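# Clarley Sorting Kit

The **Clarley Sorting Kit** is a tabletop practice set sold by Gokover for two-armed robots. It was put together by Percy Grajales, who wanted plain blocks and open bins that a newcomer could set out without much fuss – and that a busy lab wouldn't mind using every day.

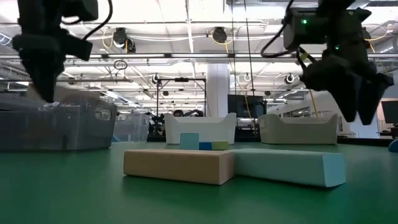

Does the kit come with the robot arms?
Buyers supply their own arms, and Gokover sells only the blocks, the bins and a printed guide.

## Use

A session begins with blocks on the green tabletop and bins along the back, and the arms pick and place until the table is tidy. The guide offers 10 layouts, from gentle to rather tricky.

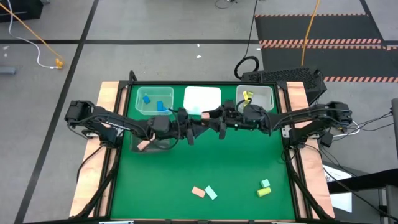
## Reception

Reviewer Gerardo Gatchalian ran nearly 778 pickups and warmly praised the simple shapes, though he wished for a lid or two. Sorting by color, with salmon-pink pieces in a bin of their own, was his favorite task. 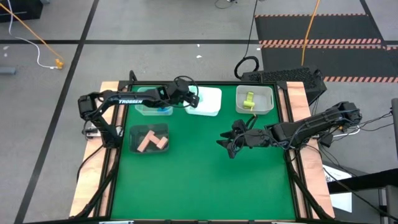 ## See also

- Brekow
- Nyamweya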